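# Bodura rules

The **Bodura rules** are a set of good-practice rules for testing household robot arms in simulated kitchens before they are allowed near real ones. They take their name from the Bodura test kitchen in Curnalville, where the first version was written, and they are now used by small laboratories, teaching groups and hobby clubs that want their results to mean something to other people. The rules are short, free to copy and refreshingly plain. The whole text fits on 16 pages, glossary included!

## Background

Early work on kitchen robots in simulation suffered from a simple problem: everyone tested in a different way. One team would report that its arm could put away a pan, another would report the same, and it was impossible to tell whether the two had done anything alike. Start positions were left out of reports, failed runs were quietly dropped, and a "kitchen" might mean a full room or one grey box on a plane.

Bảo Trình, then teaching at Curnalville, began keeping a notebook of the questions she found herself asking after every talk. Where was the arm mounted? How long did it have? What counted as touching the hob? The notebook grew into a draft, and Houda Abdel Rahman, an engineer from the Lüthi workshop, turned the draft into numbered rules with a test log to go with them. The first edition was released on 30th January and tried out the same year on 1,003 logged runs -- a lovely body of material, still used for teaching.

## Main rules

The rules are grouped under nine headings. The ones most often quoted are these:

- **Fixed start.** The arm's base position and joint angles are written down before the first run and stay the same for the whole series.
- **Named surfaces.** Every surface the arm may touch is listed. Anything missing from the list is treated as forbidden.
- **Hot until shown cold.** A cooking surface is treated as hot unless the task sheet says otherwise.
- **Whole series reported.** A series has 400 runs, and all of them go in the report, including those stopped by a crash of the software.
- **Honest stops.** A person may stop a run at any time, but the stop is logged as a failure.
- **Ordinary clutter.** At least one loose object that has nothing to do with the task must be within the arm's reach.

The last of these is a favourite with students, who enjoy choosing the object. It is also the rule that changes scores the most. Arms trained on bare worktops tend to sweep things aside on the way to somewhere else, and a sweep that does no harm in software could mean a broken mug at home.

"Hot until shown cold" caused long arguments when the second edition was being prepared. The Lüthi side wanted a fixed height that no part of the arm could go below. Trình's group preferred to let the arm come close if the task needed it, with contact recorded link by link. The second view won, and the contact log is now probably the most admired part of the whole set.

## Use in practice

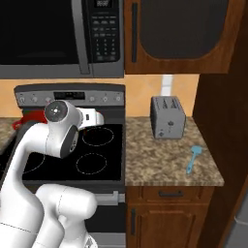 Clearance is the part of the rules that takes the most care to apply. A tester must look at the full length of the arm and ask what each segment would pass over or brush against on its way to the target. With a base set low in front of the range, as is common, the gripper can hover above the rear of a glass cooktop while the rest of the arm reaches across from the front, so the oven handle and the burner zones all belong on the surface list, and so do the knobs on the back panel. The underside of a microwave fitted above the range goes on too, as a limit on how far the wrist may rise. A spatula lying on the worktop would meet the clutter rule, provided the arm can reach it.

Testers then fill in the log, run the series and compare the contacts with the list. Grurberg, a shared archive of test rooms, keeps a blank copy of the log beside each of its kitchens.

## Criticism and later work

Some users find the series length too heavy for slow computers, and a shorter "classroom series" has been proposed. Others point out that the rules say little about liquids, steam or people walking through the room. Abdel Rahman has agreed with this in public, and a draft chapter on spills was sent round in December. It is a splendid read, full of worked cases, though the section on boiling milk is still unfinished.

## See also

- Contact logging
- Simulated test rooms
- Grurberg archive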